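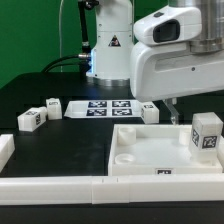
The tray end of my bench, tagged blocks and two-by-two tag sheet included.

How I compare gripper fingers without fooling myself

I've changed my mind about gripper fingers more often than I've changed the oil in my ute, and most of those changes were based on nothing better than a good afternoon. You fit a new set, the first few grabs look lovely, you declare a winner and then you spend June wondering why everything keeps landing crooked. So I finally wrote down a routine, and this is it. You'll want a couple of hours, a cuppa and a notebook that isn't a pile of sticky notes (ask me how I know).

I'm comparing two finger sets, which I'll call the Bramura and the Starketti after the labels on the bags they came in. The Bramuras have a bit of flex in them. The Starkettis are stiff as a board.

What you'll need

Two sets of fingers, and the right driver for their screws
Blocks with fiducial tags on them, printed at the same scale
A tray with low walls and something inside it to get in the way
A flat sheet of tags that never moves
A fixed camera off to the side
A log, on paper or otherwise

Step 1: Lock down everything that isn't the fingers

Speed, approach height, closing force, lighting, the lot. Write them down before you pick up a screwdriver. My closing force lives in the controller as a raw value, 393, and I've got no idea what that is in proper units, but it's the same 393 for both sets and that's all I'm asking of it.

Get the tag sheet flat as well. If a corner lifts, your reference is rubbish and you'll blame the gripper for it. I run a fingernail along each edge every time I sit down.

Step 2: Re-teach the tool point for each set

This is the step I skipped for ages! The Brams and the Starkettis are different lengths, and if you leave the old tool point in the controller the second set gets punished for being the second set. Jog down to a block you trust, close slowly, check the gap on both sides, save it under its own name. Then power cycle and load it again to make sure it really did save. Mine hadn't, one Tuesday, and I lost a whole arvo's numbers.

Step 3: Pick a hard job and an easy job

Easy is lifting a block off bare table and setting it down again in the same spot. Every finger I've ever bought can do that. The hard one is working inside the tray, where the walls and the round bits limit which way you can come in. If your fingers are fat at the tips, the tray will tell you pretty smartly.

I do 80 cycles of the easy one per set and then 500 of the hard one, spread over a few sessions. You can get away with fewer. I wouldn't go much under 80 on anything, though, as the odd ones don't show up early.

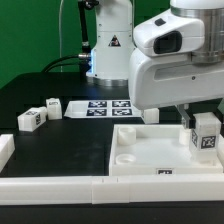

Murray Perron reckons I'm being too kind to the stiff fingers by always closing square on the block. He wrote in to say you should rotate the block a few degrees between cycles and let the fingers do the squaring up, because that's where a bit of give earns its keep. I tried it and he's got a point. I've now added a twisted start to every fifth cycle, and I log those separately so they don't muddy the rest.

Step 4: Measure the put-down as well as the pick-up

A block can come up beautifully and still shift as the fingers open. What I want is the tag pose before the grab, the tag pose in the air if the camera can see it, and the tag pose after release. Three readings, one line in the log. The side camera needs a clear look at a tag face at each of those moments, so have a think about which way your blocks are turned before you kick off a long run, otherwise you'll have a great big file full of blanks.

My log is up to 3806 lines now, counting all the false starts. I name each session file with the finger set first and the session number second, so they sort themselves.

Step 5: Swap back and do it again

Once you've run set A and then set B, put set A back on and do the 80 easy cycles once more. If the second lot doesn't match the first, something else has wandered (a cable dragging, a screw working loose, the camera bumped by somebody's elbow) and you've got to find it before you compare anything.

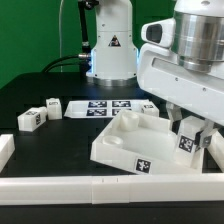

Block, tray and fingers at close quarters, where the tip width starts to matter.

Where I've landed so far

For open table work I couldn't split them. In the tray I'm leaning towards the Bramuras, mostly on the twisted starts, and the Starkettis let go more cleanly when the block is already square. I've still got two sessions to run on the stiff set with fresh screws in, and I want to drop the approach speed and see if that changes the release. I'll put the numbers up once they're in.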